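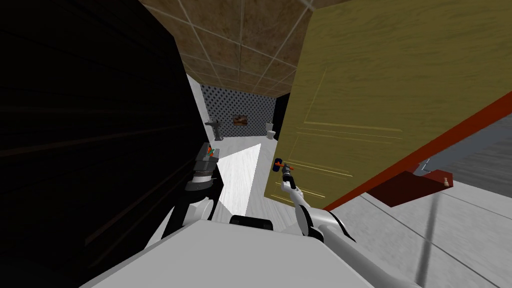 The simulated house at Garnska, right gripper on the knob of the door.

I drove up to Tistosdale on Apr 25, 2025, to see the shared workshop everybody on the Braltura list keeps talking about, and I stayed far longer than I meant to (the coffee is good, and so is the company!). Normand Poirier met me at the door and took me straight to the bench where the Garnska build lives, two arms on a white body, and a simulated copy of it that they try everything on first. Doors have been the winter's project. They started in January with a plain flat one and worked up to this paneled one, with a little sink and toilet waiting behind it, and Normand has logged 125 tries so far, each with a note in pencil. He let me drive for a while and I was terrible at it. The left gripper was holding a small green and orange thing the whole time and I kept forgetting that arm existed. Parking is behind the Hudec building, and bring a sweater.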